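Projektbericht Robotik-AG, Gruppe 2: »Lekance deckt den Tisch«
Stand: 10/11/21

Als wir im März anfingen, wollten wir eine Küche automatisieren. Inzwischen wären wir mit einem Teller zufrieden. Kylie Halliday schreibt die Greifroutinen, Marcelino Gallardo kalibriert die Kameras und danach meistens noch einmal.

Von den 717 Versuchen im Protokoll gelten 13 als »sauber abgelegt«. Was sauber heißt, haben wir zwischendurch neu definiert, sonst wären es weniger. Hauptproblem bleibt die Übergabe zwischen den beiden Armen: Beide sind sehr höflich und warten aufeinander.

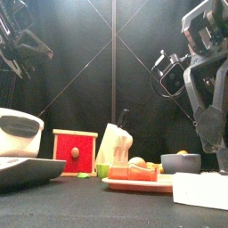 Abb. 1: Testaufbau Spielküche mit beiden Armen, Topf links, Teller und Schüssel vor schwarzem Stoff.

Für den nächsten Abschnitt nehmen wir uns die Schüssel vor. Der Messerblock kommt später dran, da ist Herr Polleck strikt, auch bei Spielzeug. Offen ist noch das Timing beim Loslassen.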